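Mending, folding and a gray striped knit: a morning at the Fadeo repair room

By staff writer
May

The repair room at Fadeo opens at 9 on a Monday, but the owner is usually in by 7 to get through the folding. She has run the place for eleven years out of a former shoe shop on the main street, between a bakery and a place that sells pool chemicals. She asked that we leave her name out of it. "People know where I am," she said. "They don't need to know who."

Fadeo takes in knitwear. It darns elbows, replaces cuffs, picks up dropped stitches and reshapes things that have been hung on wire coathangers for too long. It doesn't do zips, and it doesn't do leather. There is a sign by the door about the zips and people bring them in anyway.

I wanted to talk to her about mending, and we did get to that, but for the first half hour she mostly wanted to talk about folding.

"I'd say a third of what comes in here wouldn't need to come in if it had been put away properly," she said. "Shoulders with points in them. Necks stretched out. Hems that have gone wavy down one side. That's storage. There's nothing wrong with the wool."

Her rule is that nothing knitted goes on a hanger, ever, including the padded ones. She used to make an exception for light cotton cardigans and has stopped.

"A knit is loops," she said. "Hang it up and the loops at the top are carrying the whole weight. You leave it there from April to October and then you wonder why the sleeves are down over your knuckles."

She folds on a flat table at hip height. She tried folding on a bed for years at home and says it gave her a sore back and crooked jumpers. The surface should be smooth, so the fabric can slide when you straighten it, and it should be a plain colour so you can see the edges. She doesn't like folding dark knits on a dark bench and says she gets them wrong.
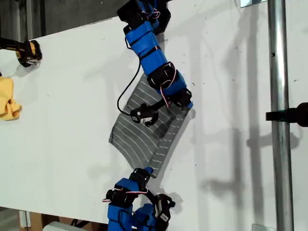
Stripes are the best thing to learn on, in her view. If the fabric has been pulled to one side the stripes will curve, and you can see it straight away and smooth it back. With a plain knit you have to go by feel, or by following a row of stitches with your finger, and it takes a while to get the eye for it.

"I always give a new person the stripes first," she said. "They fold it, they look at it, and they can see for themselves it's crooked. I don't have to say anything."

There are three people working at Fadeo now, including her, and all of them started on folding. She keeps a basket of practice pieces under the counter, mostly jumpers that were left behind and not claimed. After twelve months they go in the basket or to the op shop, depending on the state of them.

The method she teaches is not complicated. Lay the garment face down. Flatten it from the middle outwards with the palms and leave the edges until last. Bring one sleeve across the back, then fold it down so it lies along the side. Do the other one. Fold the sides in if the shelf is narrow. Then bring the bottom up in two goes, not in half, so the crease doesn't land across the front where everyone will see it.

She is firm about the palms. Most people, she said, pick the thing up by the corners and give it a shake, the way you would with a tea towel.

"A tea towel is woven. It holds its shape. You shake a heavy jumper by the hem and you've just stretched the hem."

The ribbed parts get their own attention. Cuffs and waistbands are knitted to pull in, and they never want to lie at the same width as the fabric next to them. She lets them pull in. Some customers iron the ribbing out flat so the pile looks neat on the shelf, and she sees those jumpers a year later with bands that no longer grip anything.

"You can sometimes get it back with steam," she said. "Sometimes you can't, and I have to knit a new band on, and that's a proper job. That's a few hours."

I asked what a proper job costs. She wouldn't give a price list because it depends on the yarn, but she did get out the book. It is a hardcover ledger with a line for each garment, and the last full year came to 922 lines. Of those, 417 were elbows. Cuffs came second. She doesn't count moth holes separately because they can turn up anywhere, and she puts them down under whatever part of the garment they were in.

The yarn is kept along the back wall, sorted by colour first and weight second. Most of it comes from Chareonsuk, a small supplier that will sell her part cones. She also buys up old stock when a wool shop closes. Matching gray is the hardest, she said. Customers assume it will be easy.

"There's blue gray and brown gray and green gray, and then there's what happens after it's been washed fifty times. I've got a whole shelf of gray and I still get caught."

When she can't match it she says so and offers a contrast instead. She used to find this awkward. These days a fair number of people ask for the contrast before she raises it, and one regular has had every elbow done in mustard.

For the darning itself she uses a wooden mushroom that belonged to her grandmother, and a set of blunt needles from Zelska that she bought when she opened. She has lost two of the set. She works in daylight at the front window until early afternoon, when the sun moves off the street, and then does the rest under a lamp. Dark navy she will only do before noon.

She taught herself from library books and from taking apart her own mistakes. Before the shop she worked in the office of a freight company, and did mending in the evenings for people she knew. She says she didn't set out to have a business. The shoe shop came up for lease at a rent she could manage and she took it for a year to see.

What changed over the eleven years? She thought about it for a bit.

"Blends," she said. "When I started it was mostly wool, some cotton. Now I get a lot of mixed yarns and I don't always know how they'll behave. I do a little patch on the inside seam first and leave it overnight."

She also sees more machine knits than she used to. She is happy to work on them, but the gauge is often so fine that a repair takes twice as long as it would on a hand knit, and she has had to learn to say no to some. If a jumper is thin all over, fixing one hole just moves the strain to the next spot.

Pilling comes up at the counter every day. People bring in a jumper with bobbles under the arms and think it is wearing out. She shows them how to take the bobbles off with a comb, on a flat surface, with the fabric lying slack, and sends them home without charging. She sells the comb if they want one. It is a Callodov, and she says any fine-toothed comb will do the same.

On washing, she has less to say than I expected. Cool water, wool wash, no wringing, dry flat on a towel. She doesn't think most jumpers need it more than a couple of times a season. Airing over the back of a chair for an hour is fine, in her opinion, so long as it is an hour.

"Then you fold it," she said. "You don't leave it there for a week. The chair is as bad as the hanger."

For winter things going away until next year, she puts them in cotton bags with the heaviest at the bottom and no more than five to a pile. Plastic tubs are all right if everything is completely dry and the tub isn't packed tight. She refolds her own once, in the middle of summer, along different lines, so that the creases don't set in the same place.

I asked if she really does that.

"Most years," she said.

The first customer was at the door before nine with a cardigan over her arm. It had a broken zip.

Recent items
Saturday market moves to the school oval
Sharpening your own kitchen knives
What to do with leftover wool
A new roof for the swimming pool change rooms
Letters: parking behind the library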